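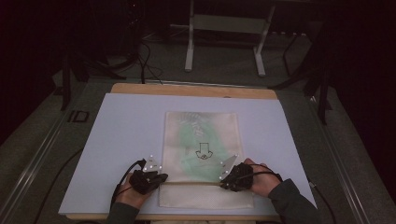
Cloth with the green print, bottom edge just lifted.

Juka > Blog > House > Linens and bags

18th December

I finally went through the cloth drawer. It holds everything flat and made of fabric that has no other home: tea towels, napkins, drawstring bags, the thin produce bags I bought in March, and whatever came wrapped around something else. I had been pushing it shut with my knee for months.

The drawer is 8 inches deep and it's the only one in the kitchen that wide, so I want it to work. I took everything out, put a pale board on the table and did the folding there. The table has a grain that catches on thin fabric. The board came from Wedach and was meant for cutting patterns. It's a good size for one piece at a time.

My fold for towels and napkins is the same as it has always been. Lay it the long way, turn up the bottom edge, press the crease with your fingers, keep turning. You end up with a flat bundle that stands on its side in the drawer. The printed ones I fold with the pattern out so I can tell them apart from above.

Some things I changed my mind about while folding. The heavy linen towels from Brorberg went to the bathroom, where they get used more. Two napkins with burn marks are now rags. I kept all the printed pieces, including a few I have never used for anything.

Bags took longer than towels. A thin bag slides around and the two layers don't stay lined up, so I smooth it from the closed end toward the open end first and then fold. The cream one with the leafy green print is thin enough that you can nearly see through it, and it's the one I reach for most when I buy greens or bread. It gets folded once across and then in thirds.
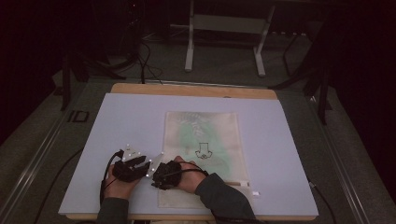
The mesh ones

Mesh is its own problem. It stretches a little when you pull it and springs back when you let go, and a tight fold opens up again by the time you've started on the next one. I stopped trying to make it neat. Mesh gets one loose fold and goes at the back, standing up, with a heavier towel in front of it to hold it there.

I also stopped ironing it. Bensaid sells a mesh bag that says low iron on the tag, and I ruined one that way last year.

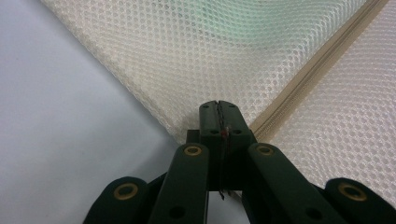 Cream mesh, two panels of it.

The drawer closes now. There are up to 40 pieces in it, which is still more than one kitchen needs, but I know where each kind is. Next is the shelf under the sink.

8 comments
200 shares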